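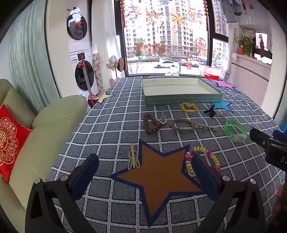

*Bravo working on hair clips, bracelets and other small bits on a patterned tablecloth.*

## Bravo - grasp planning for small, fiddly things

I've been writing Bravo on and off since March, and it's finally on the Uvuswood shop page! It's the planning half of a two-gripper setup: you feed it your camera view and it hands back a ranked list of grasps, with jaw width and approach angle for each, and a note of which gripper should go first.

I tuned it on jewellery and hair things because they're horrible. A beaded bracelet flops about, a chain is mostly gaps, and a see-through bangle confuses nearly every depth method I've tried (the outline model in 'Nekarach' mode copes much better, so switch that on for anything clear or shiny). Busy cloths are fine too - I got fed up with planners that only like a plain grey bench.

**What you get**

- the planner and the Prasham viewer, for scrubbing through a session and seeing why a grasp was picked
- 456 labelled sessions to test against
- a settings file for padded jaws, which you'll want to edit for your own pad thickness

It keeps up to 100 candidate grasps per view. You can raise that to 2,000 in the settings, though my old laptop gets very grumpy if I do.

Cords in a tangle are still hit and miss, and I'm working on them for the next version. Updates are free once you've bought a copy.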